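Buns at Orkelcombe, September 2021

Wahyudi Ginting steams most days. No hob in the flat, so it's an electric steamer – steel pot on top, white base, handles stacked. "I had a proper stove in March. Dont miss it," he says.

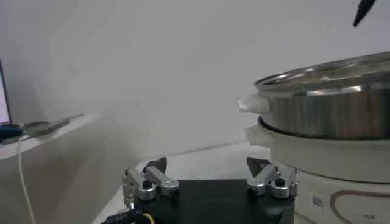 Sutanto wanted to know if 400 g of flour was too much for one batch. Fine, says Ginting, with 200 ml of milk. Knead, rest, shape. Then steam – lid on, no peeking.

His test is always the same: one bun by itself before the rest go in. 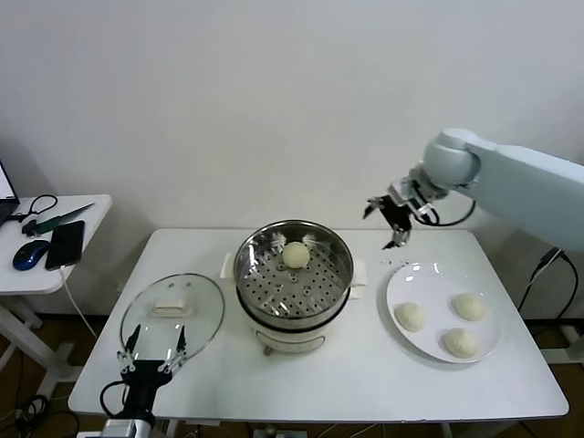 "If the first one sinks I leave teh others another 4 minutes," he says. Spacing matters too, they swell and stick. Lid off slowly, tilted away from the buns so the drips miss them. Leftovers go in the freezer.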